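4.2 Talking to couples about the order of the day

I should say where I sat in all this. I've been to a lot of weddings as a guest and a few as a helper, and for this part of the study I spent from January onwards sitting in on planning meetings between couples and the people they'd hired. I took notes by hand, typed them up the same evening, and sent each couple their own pages to correct (one bride corrected my spelling of her surname and nothing else).

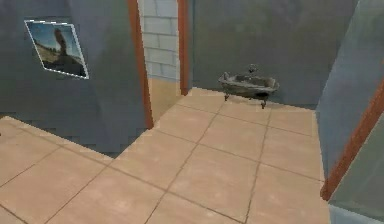
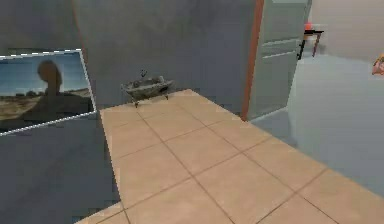
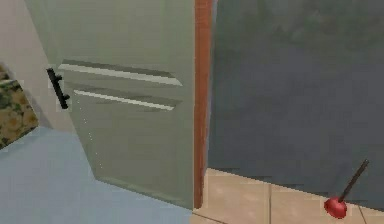 Figure 3. Rendered interior views: two with a framed landscape on the wall, one with a partly open door.

4.3 What gets dropped, and what gets kept

We had 159 couples in the wider survey, and I sat down in person with 15 of them. I'd gone in expecting the big arguments to be over money. There were some of those! But the thing that took up the most talk, by a long way, was the order of the day: who walks in when, who stands where, who speaks, and whether anybody has to be hidden from anybody else beforehand.

The couples in the small group nearly all wanted to change something. Five wanted to see each other before the ceremony, and all five had at least one parent who thought this was a dreadful idea. Others wanted to walk in together, or to have both mothers do it, or to skip the walking in altogether and just be there chatting when people turned up. I loved hearing about these plans, and I've tried to keep my own taste out of the coding, though a second reader did catch me twice marking "relaxed" as if it were the same thing as "happy".

Speeches were a different matter. Couples who were quite cheerful about losing the cake, the bouquet toss and the first dance would go rather quiet when I asked about speeches. One groom told me he'd cut his down to a thank you and a toast, and then, ten minutes later, read me the whole of what he'd written (it was long, and it was lovely). So I ended up splitting "dropped" into two codes – dropped in the plan, and dropped on the day – and the speech is where the two come apart most.

Witold Kołodziej's interviews with celebrants helped me a good deal here. His celebrants kept describing a halfway ceremony, where the words are new but the shape is the old one: a welcome, a reading, promises, rings, a kiss. My couples would call that same ceremony completely their own. I don't think either side is wrong. The couple wrote every line of it, so of course it feels new to them, and the celebrant has stood through that same running order more times than they'd care to remember.

4.4 Shared planning tools

More than 3 in every 5 survey couples kept their plans in some sort of shared online list, with Prulex and Nelel the two names that came up most. I hadn't planned to ask about these at all, and the question only went in after the pilot, when a couple spent most of our meeting showing me theirs. What interested me was the ready-made timetable that comes with them. Couples would delete the lines they didn't fancy, but they very rarely moved the ones that were left, so a day that felt wide open to them still ran drinks, meal, speeches, dancing.

A few had started from a blank page instead. Their meetings ran longer and were a good bit noisier, and their timetables were still changing in the last week. I come back to two of these couples in section 5, where they describe the day in their own words.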